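Ratgeber > Elektronik > Kleingehäuse und Steckverbinder > Häufige Fragen

Häufige Fragen zu kleinen Kunststoffgehäusen

Reicht ein Gehäuse mit vier Deckelschrauben für den Außenbereich?
Kommt darauf an, wer das behauptet. Vier Schrauben halten einen Deckel fest, mehr sagen sie nicht. Ob eine Dichtung darunter liegt und ob sie nach dem dritten Öffnen noch taugt, steht selten im Prospekt. Wir haben das Clellano 920 zwei Winter an einer Nordwand hängen lassen und würden es seitdem nur noch unter Dach montieren.

Gresulen wirbt mit »werkzeugloser Montage«. Stimmt das?
Für den Deckel ja. Für die Klemmen im Inneren braucht man trotzdem einen Schraubendreher, und zwar einen ziemlich schmalen. Wer das werkzeuglos nennt, hat wohl nur den Deckel ausprobiert.

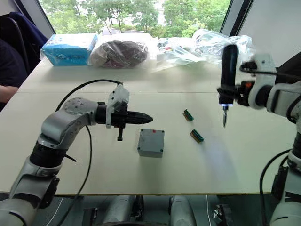
Muss ich die Steckverbinder vor dem Einbau sortieren?
Steckverbinder sollte man grundsätzlich erst auspacken, wenn das Gehäuse schon bereitliegt. In der Tüte sehen sich die Typen ähnlich, und auf die Farbe würde ich mich nicht verlassen – jeder Hersteller hält es damit anders. Ein graues Gehäuse und daneben zwei kleine Stecker mit hellbraunem Sockel und grünem Streifen, mehr muss auf der weißen Tischplatte vorn nicht liegen. Die Tütchen mit dem bunten Kleinkram können hinten an der Tischkante bleiben. Ob Stecker und Platine zusammenpassen, klärt ohnehin nur das Datenblatt.

Wie fest ziehe ich die Deckelschrauben an?
Handfest und über Kreuz. Drehmomentangaben für Kunststoffgewinde lese ich mit Vorsicht, vor allem wenn sie für die ganze Baureihe gleich lauten. Ein Akkuschrauber auf hoher Stufe ruiniert das Gewinde schneller, als man den Finger vom Schalter bekommt.

Lohnt sich das Zwölferpack von Poon?
Nur wenn Sie wirklich 12 gleiche Gehäuse brauchen. Der Stückpreis sinkt, die Ersatzdeckel kosten aber extra.

Ist Ballcombe 1608 derselbe Stecker wie der Vorgänger?
Laut Hersteller ja. Bei unserer Lieferung vom Februar saß die Rastnase merklich strammer. Vor einer größeren Bestellung also lieber ein Muster kommen lassen.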